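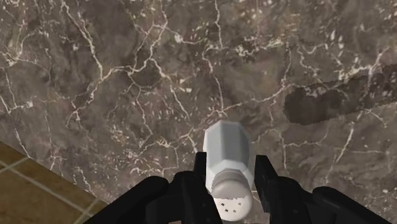 The marble at the Amrani place.

The quarry above Zadesby opened in 1862 and closed when my mother was a girl. By the time I was old enough to walk up there it was a square green pond with a fence on three sides. We were told not to swim in it, and we swam in it every summer until we left school.

I came back in September to sell the house. I had told the office I would be gone two weeks. The bus let me off at the bottom of the hill, by the Zokis store, and I carried my bag up past the church and the row of cutters' cottages. Most of the cottages had new doors.

My mother had left the key with the woman next door. She gave it to me through the window and said the water was off and that I should run the tap a good while before I drank any. Then she said she was sorry, and I said thank you, and she closed the window.

The house smelled of soap and cold stove. I opened everything that would open. In the front room there was a tin box on the chair where my mother used to sit, and in the tin box there were letters, a pair of reading glasses, and a bank book from Nostasard with 3000 written on the last line in pencil. It was not her handwriting. I put it back and went to turn on the water.

That evening I walked over to the Amrani place. It had been an inn when the quarry was working and then it was nothing for a long time, and now it was an inn again. The owner was a heavy woman with a bad hip. She had gone to school with my mother. She put me at the kitchen end, where the family ate, and gave me soup without asking if I wanted any.

"You'll be selling," she said.

"If anybody wants it."

"They'll want it. They want all of them now."

I asked her whether my mother had ever talked about money in Nostasard. She wiped her hands and thought about it. She said my grandfather had worked a winter there, on the docks, the year the quarry shut. He had sent money home every month and then one month he had sent a letter saying he was coming back himself. He came by the night boat. He never said a word about the place afterward, and if you asked him about it he went out to see to the hens.

"Did he save anything?"

"He might have. He was close with it."

She went to see about a guest and I finished the soup. It had got dark while we talked.
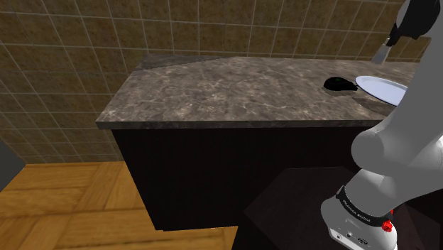

When she came back she had brought bread and a bottle with no label. She poured for both of us and sat down with her leg stretched out.

"Your mother went to Nostasard once," she said. "Before you. She was gone four days and told everybody she'd been to the dentist."

"For four days?"

"That's what we said."

I laughed, and she laughed too, and then we were quiet for a bit. She told me the rest in pieces, getting up now and then to check the oven. My mother had gone to find the bank. She had found it, and a clerk had looked up the number in a big book and told her the account was closed. My grandfather had taken it all out the day before he got on the boat. The clerk wrote the sum in the bank book for her in pencil so she would know what it had been.

"And what did he do with it?" I said.

"He bought your house."

I had always been told the house came from the quarry company, as part of his settlement. I said so.

"There wasn't any settlement. The company left owing everybody. He told your grandmother it was the settlement so she wouldn't ask how he'd lived that winter to put so much by. He slept in a boiler room, I think. He had that cough afterward."

I walked home by the upper road. There was a light on in one of the cottages and somebody had a radio going. I went into the front room and got out the bank book and looked at the pencil figure again. The clerk had made his threes with a flat top, like my teacher used to.

In the morning I ran the tap for around ten minutes, until it came clear, and made coffee. A man from the agency in Zokis called at nine to ask what time would suit me for the viewing. I said I didn't know yet. He asked if the afternoon would be better and I said I would have to call him back.

Then I went out to look at the henhouse. The roof had come down on one side, but the posts were sound.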